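3.2 Letter sorting task

The sorting task was set as the second exercise of the course at Keritwood, after students had finished the peg placement unit. Students worked in pairs on a two-arm station and were asked to move foam letters from the table onto plates according to colour. Recordings from the wrist camera and from the fixed camera were both made available to the students. Figure 2 gives one view from each.

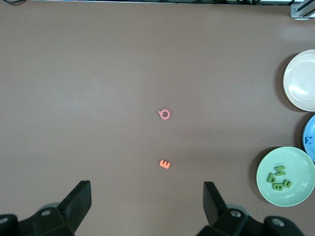
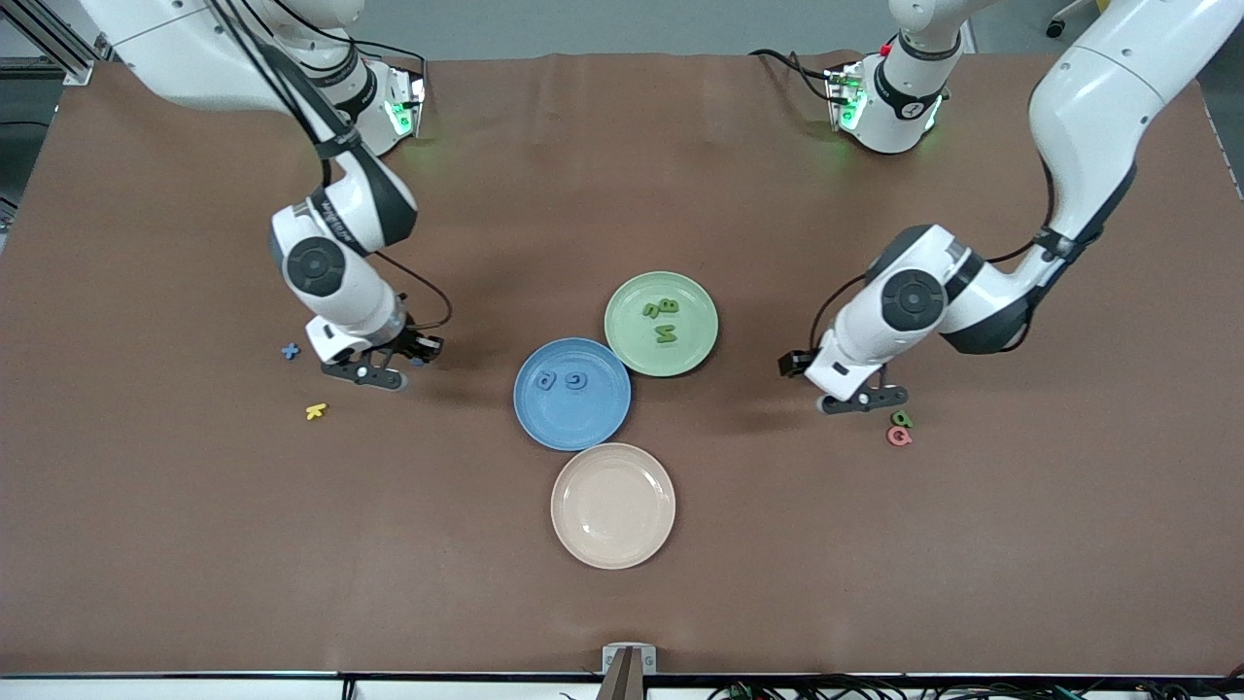 Figure 2. Foam letters and plates on the sorting station. First: wrist camera. Second: fixed camera.

Each pair collected its own demonstrations by teleoperation and labelled them in Mateos, the annotation tool used throughout the program. Across the term the class submitted 647 demonstrations. We removed those in which a letter left the table or the operator stopped before the final placement, leaving 352 for training. Pairs were free to choose the starting layout, and most changed it between attempts without keeping a record. This made later comparison between pairs difficult, and we return to the problem in Section 5.

Marking was done by Esperanza Valcárcel and one teaching assistant from Terkunbridge. A placement counted as correct if the whole letter was inside the rim of the assigned plate when the arm returned to its rest position. Orientation was not marked. Letters stacked on one another were accepted, although several students argued in their reports that they should not be.

Lab time was limited to one session a week, on Monday afternoons, and pairs that lost a session to calibration faults were given an extra hour in October.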